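Sleep and Daily Routine
Handout 3 — Setting up a bedroom for a young child
Tutor: Nicanor Quezada
Room 249, Salinas building

Last week we looked at how much sleep children need at different ages. This handout covers the room itself and the hour before bed. Please read it before the seminar and bring your sleep diary with you.

Light and time

Light is the main signal the body uses to set its own clock. Bright light in the evening tends to push sleep later, and light in the morning brings waking forward. In June, when the evenings are long, thick curtains may help more than an earlier bedtime. Lamps should be low and warm in colour.

Young children cannot read a clock, so they learn the time from what happens around them. Bath, story, bed is a pattern they can follow long before they know the numbers.

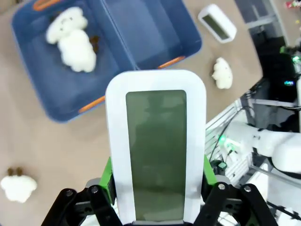 Adults who wake in the night often check the time and then start working out how much sleep is left. This keeps them awake. Parents filling in the diary should write down night waking the next morning, as well as they can remember it.

Comfort objects

Many toddlers choose one soft thing and want it at every bedtime. It helps them settle when a parent leaves the room. It should not go in the cot of a baby under 12 months — the cot should be kept clear at that age. For older children, check seams and eyes for loose parts.

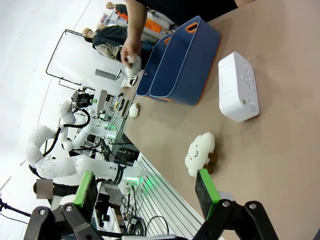

Keep the bedtime routine short and in the same order each night. If it has grown to an hour or more, drop one step and leave the rest alone for a week before changing anything else.

For the seminar

1. Finish both pages of the diary.
2. Read the Rellville case notes and mark where the routine changes.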